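Section 3. Setting up your self-guided day on the Marken valley route

Right, you've got your day pass and you've loaded the Karex trip planner on your phone. I wrote this section after walking the route in August, so the grumbles are all mine.

Before you leave your room

1. Open the planner and choose Marken Valley, Full Day. The half-day version skips the gorge, and I'd be sorry if you missed it!

2. Tap Save Offline and wait for the green tick. There's no signal after the second bridge.

3. Set your pick-up to Trummer Square, 7.40am. The other stop on the list is used by the ski bus and you'll stand there all morning (I did).

Note: the planner remembers your last pick-up, so check it again if you've been out on another day.
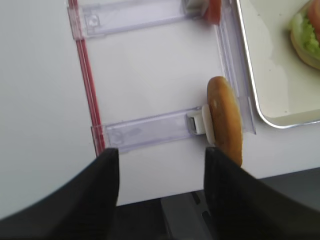 4. Type in your pass number without the spaces. If it's refused, ring Johanna Koller at the Prodska desk and she'll reset it for you.

On the way

5. Get off at the gorge car park and start the audio guide there. Nuala Ní Bhriain reads it, and she's lovely company on the long stretch beside the river.

6. Follow the yellow posts up to the chapel. You'll be at 1,475 metres when you get there, and the last bit is steep, so take your time and have a drink of water on the bench.

Caution: the wooden steps below the chapel are slippery after rain. Use the forest track on the left instead, even though it adds 10 minutes.

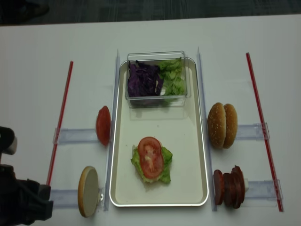 Photo: Wendelin Rainer

7. Press Arrived at the chapel door. This tells the driver which bus you'll want, and if you forget, the planner puts you on the early one.

8. Come down through the meadows to Prodska village. I count this as the best hour of the whole day, with the bells going and the entire valley laid out in front of you.
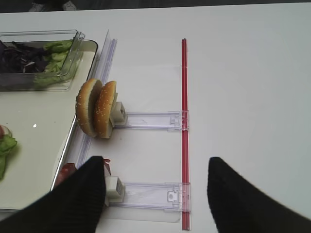

Getting back

9. The return bus is number 379 and it stops outside the old school. Show the driver the code on your screen; a paper pass is fine too.

10. Tap End Day once you're on board, otherwise the tracking carries on and eats your battery.

Note: on a Tuesday the last bus goes at 5.15pm. Miss it and you'll need a taxi from the rank by the church.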